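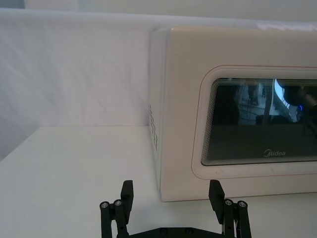
Jalletow repair room adds a microwave table for the winter

12/13/22

The repair and reuse room in Jalletow has opened a table for microwave ovens, after many months in which such ovens were refused at the door. Residents can now bring a countertop microwave which they do not want anymore, and the room will check it, clean it and pass it to a household that has none. The table will stay open until the end of February.

The service is run together with Clasden, the housing association that owns the building. In a notice sent to its tenants, Clasden says that 842 apartments in the town belong to it, and that a part of them are rented without any kitchen appliance except the stove. New tenants in these apartments often ask for a microwave first, before a toaster or a kettle.

Until now the reuse room took only small things from the kitchen, such as mixers, scales and coffee makers. A microwave is heavier and takes more place on the shelf, and the old room did not have a good table for it. In the fall the room moved to the ground floor, where there is a wide entrance and no stairs. It was also given more outlets along the wall, which had been on the wish list for a long time.

The first weeks were used for trying out the work. One of the ovens on the table was a white Midea with a thin reddish line around the door and a dark window. It is a common type of size for a small kitchen, and the staff wrote their checklist with such ovens in mind.
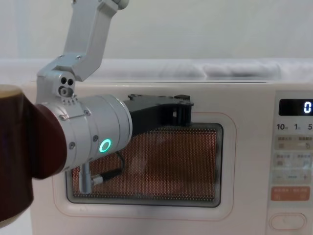 The checklist starts with the door. It must open without force and close without a gap, and the person who checks it looks along the whole edge for dents, old food and damage. The mesh in the window is looked at with a flashlight. If there is a hole in the mesh or a crack in the glass, the oven goes directly to recycling and is not repaired. The room does not open the housing of any microwave, as the parts inside can hold a dangerous charge also after the plug is pulled out.

After the door comes the cord, and then the vents. Dust in the vents is a frequent problem in ovens that stood for years between a cupboard and a refrigerator. It is taken off from the outside with a soft brush. If an oven smells burned, it is put aside, and a trained electrician looks at it on his next visit.

Then the oven is plugged in. The display should light up and the buttons should answer. A cup of water is heated for 60 seconds, and the temperature is measured before and after. The result is written on a card that follows the oven to its new owner. The turntable and its ring are tested in the same minute, because a missing ring is easy to overlook when the plate is lying flat.

Cleaning is done last. The staff recommend the same method that many people use at home: a bowl of water with some slices of lemon, heated until the walls inside are covered with steam, and then a damp cloth. Sprays are not used inside the oven. The door seal is wiped with warm water and a drop of dish soap, and the door is left open for a time so that everything can dry.

Stickers are a small matter which has caused more discussion than expected. Some donors peel off all labels before they bring the oven, in the belief that it then looks newer. The room asks them kindly to stop doing this. Labels with information about energy use or safety are useful to the next owner, and the rating plate is needed to see if the oven fits the outlets in the building. Only price tags and loose tape are removed. 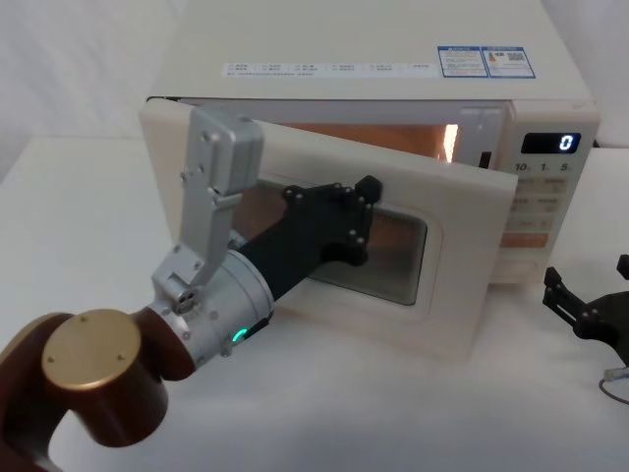 The room also asks that donors leave the settings as they are and do not try to reset the oven with help from a video. Quick buttons and clock functions are different from one model to another, and a short explanation is given at pickup. Who still has the printed manual should bring it. For ovens that come without a manual, the staff write a half page by hand with the most important buttons, and a copy of it is kept in a binder by the door.

So far 14 ovens have been passed on. Most of them went to people who had recently moved to town, and a few to students who share a kitchen in the former school building. There is a waiting list, and it is longer than the row of ovens on the shelf. The room therefore hopes that more residents will look in their basements before the holidays, when many families buy a new appliance and the old one is put away and forgotten.

A donated oven should be no more than ten years old, if the age is known. It should be empty, with the glass plate wrapped separately in a towel or newspaper. Built-in ovens are not accepted, and neither are models with a grill element that is visibly rusted. Combination ovens can be brought after an agreement by phone.

The oven itself costs nothing for the new owner. Residents who cannot carry it home can order delivery inside Jalletow for a small fee, and this fee is paid by Clasden if the receiver is one of its tenants.

The reuse room does not give any warranty, but an oven that stops working in the first 85 days can be exchanged for another one if there is one on the shelf. The old oven must be brought back, also when it is completely dead, so that it can be recycled in the correct way.

The list of available ovens is kept in Finder, the same online catalog where the town lists its used furniture and bicycles. Each oven has its outside measurements in the listing, and receivers are asked to measure their counter before they reserve. It is good to leave some free space behind the oven and on both sides, so that the air can move.

Reservations are held for three days. Donations are taken during the normal opening hours of the room, at the side entrance, where a cart is standing ready.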